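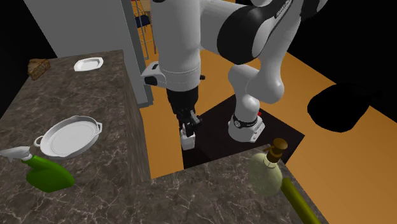

A white and black robot arm reaches over the space beside an L-shaped countertop in a computer rendering.

Brimmont woman's memoir of one house and nine addresses sells out its first printing

BRIMMONT — Yoga Chong has lived at nine addresses and says she liked two of them. The other seven take up most of her memoir, "Forwarding Address," which went on sale in October and ran through its first printing of 400 copies before the local library had finished putting a sticker on its own.

The book follows the Chong family from a rented duplex in Kondale to a string of apartments, a converted feed store and finally the house in Pliltley where her parents stayed for good. Her father, who repaired boilers, believed that the next town would have better ones. Her mother packed the dishes each time and, by the sixth move, had stopped unpacking the gravy boat.

"People keep telling me it's a story about resilience," Chong said Tuesday at Gruber Books on Mill Street, where she was signing copies at a card table next to the calendars. "It's mostly about boxes."

Chong, a retired school bus dispatcher, wrote the book over two winters at her dining room table. She had meant to put together a few pages for her grandchildren, who had asked one question about her childhood, and that question was whether she'd had a phone. The answer now runs to 200 pages, with a map.

Not everyone in the family has been delighted. Her older brother is portrayed in chapter four as having lost the family cat somewhere between Kondale and the feed store, a charge he has disputed since boyhood. He was offered the chance to respond in a footnote. He sent three typed sheets, and Chong printed the first sentence. The cat, for the record, reappears in chapter five, heavier.

Readers in Pliltley have raised their own objections. The town is described as "a place you could see all of while looking for a place to park," and one resident wrote to Chong to point out that parking there has never been a problem. She has promised to look at the wording.

The second printing, of 570 copies, is due at Gruber Books before Thanksgiving. It will fix a misspelled street name, restore a recipe for cabbage rolls that lost its cabbage in the first edition, and leave the cat as is.

Chong will read from the book at the Brimmont library at 7 p.m. Tuesday. The community room seats 69, under a limit the fire marshal set after the quilt show, and the library asks that people call ahead to save a chair. She plans to read the chapter about the feed store, where the family slept upstairs and customers kept coming in downstairs to ask for chick starter well into the second year. Her mother eventually began stocking it.

As for a sequel, Chong said she has been asked, largely by people who are hoping to be in it. She has lived in her present house for a long stretch now and reports very little to write about. The gravy boat is in the cabinet over the refrigerator — still in newspaper.

Admission is free. Copies will be for sale at the door, cash or check.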